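Print this page | E-mail this page

Progress report: Good practice rules for hand-held gripper recording
Prepared for the Sakberg fund by Cayetano Cabello, Plavutus
Friday, May 24, 2019

Hi all,

You asked me to keep these short and I failed last time, so I'll try harder. This one covers the stretch since my April note, when we had a pile of good intentions and a draft nobody outside Plavutus had read. We now have version 2 of the rules, it's been used for real recording work, and I've got a decent list of the places where it annoyed people (which was the point of trying it!).

First, the numbers you wanted. The target for the whole grant is 1000 recorded sessions done under the written rules. We're at 175. Of those, 144 passed the check at Gistimley with nothing sent back. The other 31 had something missing or wrong, mostly paperwork, and I'll get to that. I know 175 looks small next to 1000. I spent most of the spring on the rules themselves and I'd do it the same way again, but I do owe you a faster second half and I'm planning for one.

The biggest change in version 2 is that the operator's checks now come in one order, always the same, and they happen before recording starts. In the first draft I had them scattered over several pages. People were doing half of them at the start and half when they remembered. So now it goes: look over the gripper, look at the marker, look at the jaws, walk the space, then record. If the marker is dirty, scuffed or lifting at a corner, you stop and sort it out before you do anything else. I got some grumbling over that one, and I'm keeping it.

Jaws got their own paragraph too. The old wording was "ensure the gripper is clean," and everybody had a different idea of clean. Version 2 says to open the jaws all the way, look down into the channel, and clear out whatever's in there. Pads get checked for loose edges at the same time. It takes a minute, maybe less once you've got the habit.

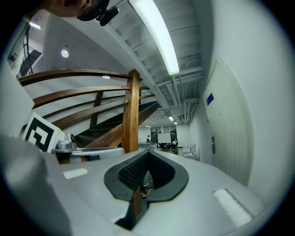
Gripper and marker near the staircase, long room beyond.

Then there's the business of other people. This has been the hardest section to write and I've redone it more often than I'd like to admit. We record in ordinary buildings, with doors and stairs and folks working at the far end of a room, and the first draft pretty much pretended otherwise. The new rule is that anyone who could end up in a recording is told beforehand, in plain words, and can say no. If they say no, we wait or we go somewhere else. The operator's own face counts as well! Gistimley pointed that out and they were right, so the consent sheet now has a line for the operator, and their reviewers flag any recording with a face in it so it gets handled separately from the rest.

Stairs. We had a long back-and-forth with Khamphan over whether to ban recording near them altogether. Their view was yes, keep it simple. Mine was that a flat ban would get ignored the first time somebody needed to cross a landing. What we settled on: no walking up or down stairs while recording, and no stepping backward anywhere within reach of them. Khamphan signed off on that wording and I think it's something people will really follow. The same section now says to keep clear of door swings and to know which doors are locked before you start.

Head-mounted gear is covered in a short section of its own. Straps get adjusted before the session, and the operator takes a few steps and turns their head both ways to see whether anything slips or blocks their view. We also put in a right to quit: if it hurts or makes you queasy, you stop, and you don't have to explain yourself to me or anyone else.

Now the 31 that came back. Most were missing a signature or had the wrong version number on the check sheet, and that's on me, as I left old sheets in circulation after version 2 went out. I've pulled them. The rest had a skipped marker check. I'd like to find out why before I start lecturing people, so I'm sitting in on sessions over the coming weeks.

Money is fine. We've underspent on printing and overspent a little on replacement pads, and the two just about cancel. I'm not asking for anything extra. I would like to move what's left of the travel line over to reviewer hours at Gistimley, if you're okay with that. Checking is the slow part and more recording will only make the pile bigger. A yes by e-mail is plenty.

Still open: how long we keep recordings after somebody withdraws consent. Khamphan wants them deleted the same day, and Gistimley says the backups make that tricky. I've asked both for their wording in writing. Version 3 waits on that, and I won't be sending it out with a blank where the answer should be.

Call me if any of this is unclear, mornings are best.

Cayetano

Contact Plavutus | © 2019 Plavutus | Back to top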